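Frequently Asked Questions

Rastgate Book Swap

These are the questions that come to the desk, the inbox and, once, the desk clerk's dentist appointment. Please read them before writing to us. We answer everything, but we answer slowly, and there is often a cup of tea in the way.

What is the Book Swap?

A room full of used books at the back of the old Cheon building in Rastgate. You bring books, you take books. The shelves run along three walls and the fourth wall has a radiator, which we have asked people to stop putting paperbacks on.

Do I need to be a member?

To swap, no. To reserve things, borrow from the reference case or vote on the annual question of whether to get a better kettle, yes. Membership is $17 a year. The kettle has lost every vote so far.

How does the swapping work?

One for one, roughly by kind. A paperback gets you a paperback and a hardcover gets you a hardcover. If you would like to trade two paperbacks for one hardcover, go ahead. If you would like to trade one paperback for two hardcovers, we admire your nerve and the answer is no.

How many books can I bring at once?

Up to 39. We used to say 40, and people brought 40 and a bag of magazines. We can't explain why 39 works better but it does. If you are clearing out a house, write to us first and we will find a time when there's somebody around with a working back.

What don't you take?

Encyclopedias. Phone books. Textbooks more than ten years old, unless they are so old that they have become charming again. Tax guides for years that are over. Anything with mold, and please don't tell us it is only a little mold. Also VHS tapes, which are not books, although we have heard the arguments.

My book has a bit of wear. Is that all right?

Yes, within reason. Creased spines, names on the flyleaf, a coffee ring — all fine. We would sooner have a book that somebody finished than one that sat under a lamp for 20 years looking important. Missing pages are another matter. If the missing page is the last one, please at least write on the inside cover who did it.

How do I clean a glossy cover?

Use a soft dry cloth first. Most of what looks like damage on a shiny cover is dust, or a dab of something from a kitchen. If dry doesn't do it, dampen the cloth with plain water, wring it until you're bored, and wipe toward the edges. Then dry it straight away. Don't use window spray, which can leave a haze, and don't scrub at a printed area, since the color may come along with the dirt.

Tilt the thing under a lamp before you start. A shiny surface throws a bright line of light, and small marks are easier to find when you move that line around. They are also easier to get upset about, so know when to quit.

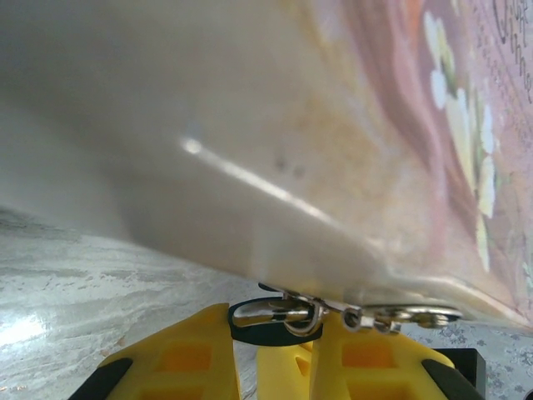 Glossy surface, very close up: a streak of reflected light and two faint dark spots beside it.

For price stickers, warm the sticker with a hair dryer on low for a few seconds and peel slowly from one corner. If it starts to tear, warm it again. If it leaves glue behind, a bit of cooking oil on a cotton ball will shift it, but keep the oil well away from the page edges. Oil on paper is forever. We have a copy of a bread cookbook that proves it, and to be fair it suits the subject.

What about matte covers?

Leave them alone. A dry cloth, and then acceptance. Matte covers show every fingerprint, including the ones you make while trying to remove fingerprints.

My book smells. Can you fix that?

You can, at home, probably. Stand it open in a box with a dish of baking soda for a week or two, lid on, and don't let the baking soda touch the pages. Cigarette smoke takes longer. Perfume takes longest of all, and a romance novel that came to us from Plasitz is still in its box. It went in last January.

Can I reserve a book?

Members can. Write the title on a slip and put it in the tin. We'll hold a reserved book for 17 days, after which it goes back out on the shelf and you can experience the thrill of looking for it.

Who picks what goes in the window?

Razia Ansari does, and she takes no requests. Her themes have included Islands, Bad Weddings and Books With a Ladder on the Cover. You may suggest a theme to her in person. She will be very nice about it.

Why is the science fiction next to the gardening?

Huw Humphreys did the shelving that year. It was meant to be temporary. Since then several gardeners have gone home with space operas, and we hear the beans are doing fine.

Do you have an online catalog?

We have a list. It was typed into Nuvura, the shelf program we use, and it covers 1,357 titles up to the letter M. If you like authors from N to Z, you'll have to come in.

Are children welcome?

Very. The low shelves are theirs. Children may swap anything for anything, at any rate of exchange they can negotiate, and they tend to come out ahead.

Can I bring my dog?

If the dog is calm. We do have a rule about chewing and it applies to everyone.

When are you open?

From 10 a.m. to 4 p.m. when the sign is out. If it isn't, try the door anyway, as the sign is heavy and doesn't always make it to the sidewalk.

I left something inside a book I swapped. Can I get it back?

Maybe. Whatever falls out goes into the drawer under the desk. At last look it held 63 bookmarks, a recipe for plum cake, a number of boarding passes and one very frank letter to a landlord. Tell us what you're missing and which book it was in. If it's the letter, we're on your side.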